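Fault log: hand does not open fully after the sponge, table clearing task
Station Sanna, Allix arm with segmented hand
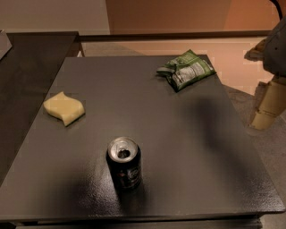

Log no. 13, page 1 of 2

Opened by: Gemechu Tilahun
Assigned to: Vandana Thakur
Status: open, waiting for part
Priority: medium

Problem
The task is can, sponge and snack bag on the gray table, to be cleared in any order. The arm takes the can without trouble. When it goes for the sponge it closes well, lifts well, and at the drop place the fingers open only half. The sponge stays stuck between them. After this the program thinks the hand is empty and goes for the next object with the sponge still in it. One time it pushed the can over. The can was an opened one, so please use only empty cans until this ticket is closed.

Error text in the console:
HAND OPEN TIMEOUT 400 ms, continue

The word "continue" worries me more than the timeout. I think the arm should stop in this case.

What I tried (Gemechu)
1. Restart of the hand controller. Fault came back in the same morning.
2. Restart of the complete arm. Same.
3. Opening by hand command from the Bitgate panel, arm standing still. Opens fully every time.
4. Opening by hand command with the wrist turned to the drop position. Opens half, three times from five.
5. Changed the sponge for a new one. No difference.

From 3 and 4 I suppose it is about the wrist position and the sponge is not guilty.

Reply, Vandana, 14:20
Thank you for the clear steps. I repeated number 4 and I get the same. I also looked in the counter, the hand has 2,839 cycles since last service. The Clandico sheet we keep at the station says to check the finger cable at each 100 cycles of heavy load, and I find no check written down since January. Who did it last, please?

I took off the wrist cover. The finger cable is rubbed on one side, where it goes past the edge of the cover. With the wrist turned it becomes tight and the fingers cannot go back to full open. No broken strand that I can see, but I do not want to run it like this.

Reply, Gemechu, 15:05
The January check was me. I did not turn the wrist during it, only checked in straight position. I will add this to the sheet.

Actions
- New finger cable ordered (Vandana)
- Timeout setting changed from "continue" to "stop and hold" (Gemechu, done, tested two times)
- Wrist limited in software until cable is changed (Vandana, done)
- Stay outside the marked floor line while the arm is powered, also when it is in hold

Continued on page 2 after the cable is fitted.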